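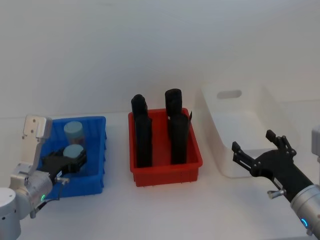

Sorting small stuff into colored bins: what goes where?

Asked by Senyo Ayaaba, 28/11/2021

I finally cleared off my craft table and I'm so excited to get a real system going! I have a shallow blue bin, a red one and a bigger, deeper white tub with a handle hole. My plan so far is lidded containers in the blue, tall skinny things standing up in the red, and the white one left open for whatever comes next. Do you sort by shape like that, or by what you use together? And do labels matter if the bins are already different colors? The shelf they have to go on is 40 inches wide.

2 answers

Eoin Conneely
Sort by what you use together, every time! I did mine by shape for a whole winter and kept pulling out two bins for one job. I redid it in February and it's been a joy ever since. That said, your shallow bin is perfect for anything with a lid, so keep those in there if you can. You can read the tops at a glance — I write on the lids with a paint marker and it wipes off with rubbing alcohol if I change my mind (test a spot first, some plastics go cloudy).

For upright things, four to a bin sounds skimpy but it's great. Pack them tighter and you end up lifting out three to get one. If yours tip over when you slide the bin, a strip of non-slip shelf liner on the bottom fixes it. I buy the Femanik roll and cut it with kitchen scissors.

And yes, label them. Colors are fine for you, but everyone else in the house will guess. Put the label on the short end if that's the side facing out.

Measure the bins across the rim before you commit to the shelf, too. Mine flare out at the top and I lost 5 inches I thought I had.

guest
white tub = junk tub, trust me. love mine. just dump it out once a month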